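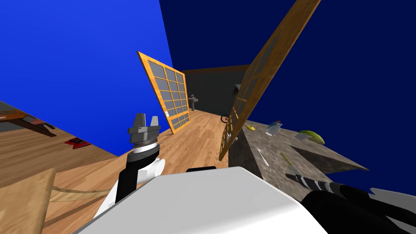

Flonden Horticultural College, Department of Glasshouse Growing

Watering under glass: an interview with Mhairi Dunbar

The department replaced hand watering with drip lines in its main glasshouse last August. Mhairi Dunbar, head of glasshouse growing, was asked to set out what the change has meant for the crops and for the students who look after them.

Ms Dunbar explained that the old arrangement depended on hoses and on whoever was on duty. "Tomatoes at the door end were watered first and most generously," she said. "By the time a student reached the far benches, the can was being tipped rather quickly. We saw split fruit at one end and dry pots at the other."
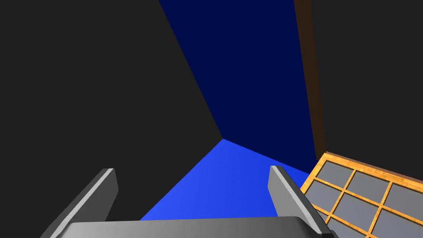
Interview by Roland Oakley, June 29, 2022

The new system draws from a 2000 litre rainwater tank behind the potting shed. A Retico timer opens four valves in turn, and each valve serves one block of benches. Ms Dunbar chose a simple timer over a model with soil probes. "A probe tells you about one pot. I would still prefer the students to lift a pot and judge its weight. The timer does the routine work and they do the checking."

Asked about faults, she spoke mainly of blocked drippers. Rainwater carries fine grit and algae, and the first filter was too coarse. Sylvain Barbier, the department's technician, fitted a finer Strömberg filter in the spring and now rinses it every week. The lines are flushed at the end of each crop.
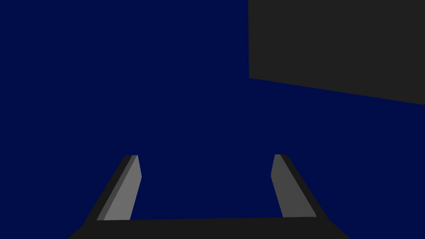
Gripper with two raised fingers, dark blue background

Feeding has changed as well. Liquid feed was formerly mixed in cans, and the strength varied from one day to the next. It is now made up in a separate 1000 litre tank and sent through the same lines. "We feed weakly and often," Ms Dunbar said. "Peppers in particular have responded well. Cucumbers are less forgiving, and we still adjust their feed by hand in hot spells."

She was careful to add that seedlings remain outside the scheme. Trays on the heated bench are watered from below, and ferns and orchids are misted as before.

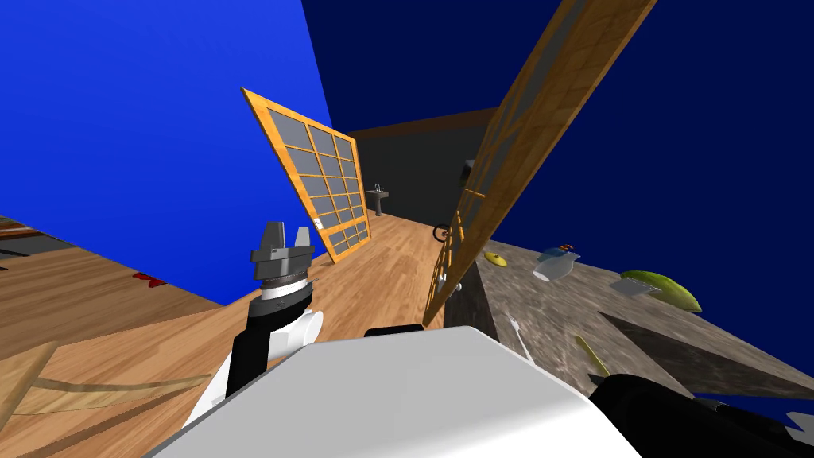
Advice for smaller glasshouses

Ms Dunbar was asked what a home grower might take from the college's experience. She recommended starting with a single line fed from a water butt, raised on blocks to give some pressure. Drippers should be tested over a jug before planting, and the butt should have a lid to keep out light.

"Run it for a week while you are at home," she said. "Do not fit it the evening before a holiday."

The department will open the glasshouse to visitors in August. Requests should be sent to Ginette Gautier at the college office.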